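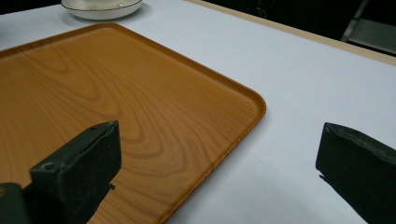 The September report told us how much data you had but not what the software does with it when it is wrong, and could the next one start there please. Fair comment, came back with the Lostska review notes, so starting there.

Ostorar – progress report, software work package
2021-11-16

What happens when it is wrong. Until September, not much. Pose estimate came in, planner took it as gospel, gripper closed. If the rim of the tray was somewhere else, too bad. Now the pose tracker puts out a confidence with every estimate and the planner has to ask for it before it commits to a close. Low confidence, it backs off along the approach line and takes another look from a different height. Still low, it stops and writes a fault record. No third try, we took that out, it was mostly repeating the same mistake slower.

The fault record holds the last few seconds of wrist video, the estimate, the plan and which check tripped. Opens in Rasten (our replay tool, see below) with one click. Biggest time saver of the period by a long way.

Data

3597 episodes recorded with the hand-held gripper so far, table-setting items only – trays, bowls, cups and saucers. 2188 through the cleaning step and usable for training. The gap looks bad and some of it is. Main causes in order: tracking lost during fast wrist turns, gripper width signal out of sync with the video, and operators starting the recording too late. Second one is fixed at source (clock drift on the logging side, our bug, not the hardware). The older episodes can probably be re-aligned from the video but it needs checking by eye and we haven't got to it.

No change to the recording protocol. White table, overhead light, same as last period.

Perception

Wood-grain trays are the hard case. The tracker likes the grain pattern far too much. Plenty of strong features on the flat, hardly any on the rim, so it gets a lovely lock on the printed surface and then guesses where the edge is. For grasping we need it the other way round. Added an edge term that weights the rounded corner and the rim highlight, and it's better, though it still slides along the straight side when no corner is in view. White crockery on the white top is the opposite problem, nearly no contrast except the rim line. Colour calibration helped a bit there. A bit.

Depth from motion works on the tray and is poor on glazed cups. Parked for now, not cancelled.

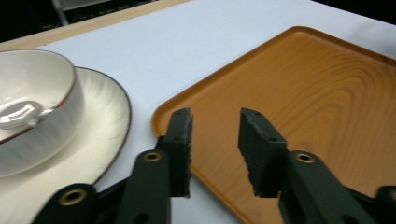

Sajib Gunawardena
Software lead, Ostorar

Planning and control

The two-object layouts with a tray beside a saucer are where most of the planning time went. Old planner treated everything on the table as one padded blob each, so with a narrow strip between two things it would decide there was no way in and give up. Replaced the padding with the real finger shape, swept along the approach. Plans come back slower but they come back. Slower is tolerable up to a point – we want to cache the sweeps for the standard approach angles and that should recover most of it.

Finger placement: one pad outside the rim, one above or inside it, close, then lift. The planner now picks which side gets the outside pad from the free space it can see instead of always favouring the left. Small change, lots of argument about it.

Control loop is unchanged except the force limit on close, now set per item from a config file. Was hard coded. Should never have been hard coded.

Test results

Ran 117 closed-loop trials on the trays and got 24 faults. All 24 stopped cleanly with a full record, so the stop behaviour itself is doing its job. Going through them in Rasten, the bulk are the sliding-along-the-straight-side problem above. A handful are the planner timing out. The rest we don't know yet and I would rather say that than guess. Cups and saucers not tested closed-loop this period, planned and did not happen.

Tooling

Rasten replays an episode with the video, gripper width and pose estimate on one timeline. New this period: side-by-side view of two episodes, search by fault type, and export of a flagged segment back into the training set. Still crashes on very long recordings, workaround is to split them first. Majumder are using it on their side as well and have sent patches, two merged, one waiting on me.

Docs are behind. The install page is correct, the rest describes a version from before September. Somebody new could not set it up from the docs alone, and that was a deliverable, so marking it late.

Risks

Training machine is shared and we lost a good chunk of queue time to other jobs. Has been raised with Majumder, no answer yet.

Re-alignment of older episodes is tedious and easy to keep postponing. If we don't get them back the usable set stays thin on bowls specifically.

The confidence threshold was tuned on trays. No reason to beleive it carries over to cups.

Next period

Corner re-acquisition in the tracker, first. Then cached sweeps, then cups and saucers closed-loop with their own threshold. Re-alignment in the background whenever the labelling screen is free. Docs before any new Rasten features, I have promised this in writing now.

Spend is in the seperate sheet. No request to move money between lines. If Lostska want the fault records themselves, tell me which format and I'll send them with the replay files.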